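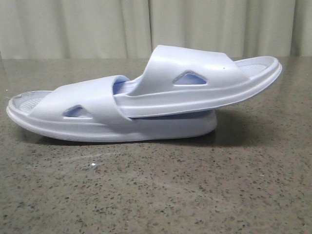

Bramstead Residence Services – Facilities Help Desk
Ticket 409
Category: Entryway storage / footwear
Location: Chidiac House, ground floor
Status: Closed
Priority: Low

Summary
Resident reports that slide sandals stored as nested pairs do not stay on the entry shelf. The upper sandal of each pair works its way out and falls when the door is closed.

Original request, received 8:10 a.m.
"We were asked in July to store slides one inside the other to save space. I tuck the heel of one under the strap of the other, as the notice says. The top one sticks up at an angle and will not lie flat. By evening it is usually on the floor. Please advise whether the shelf can be changed or whether we may go back to storing them side by side."

Response 1 – Help Desk
Thank you for your report. Please confirm the following:
Type of sandal (thick molded sole or thin flat sole)
Which end is placed under the strap
Clear height between the entry shelf and the one over it

Reply from resident
Thick molded slides, pale lilac, one wide strap. Heel end goes under the strap. I do not have a ruler, but the raised end touches the shelf above if I push the pair to the back.

Response 2 – Help Desk
A member of the facilities staff visited the entryway. The shelving is the standard Jukton unit and was found level and firmly fixed. The clear height at the resident's position is 10 cm. This is sufficient for flat shoes but not for a nested pair of thick-soled slides, as the upper sandal rests on the rim of the lower one and rises toward its free end.

Steps tried
1. Heel under strap, pair facing the wall. The upper sandal touched the shelf above and slid forward when the door was closed.
2. Toe under strap. The fit was tighter, but the pair leaned to one side.
3. Soles together, pair standing on edge. Stable, but only when held between other shoes.
4. Side by side, both flat. Stable. Uses the full width of one position.

Finding
No fault in the shelving. The July notice was written with thin-soled slides in mind and does not suit thick molded styles. A similar request from Bistdale House (ticket 414) has been linked to this record.

Resolution
Residents with thick-soled slides may store them side by side on the lowest shelf, where the width allows up to 30 pairs. Nesting remains the preferred method for thin slides. Wet footwear must still go on the drip tray first. The notice will be reworded and posted again in both houses.

Resident confirmed by reply that the sandals have been moved to the lowest shelf and have stayed in place – ticket closed at 4:30 p.m.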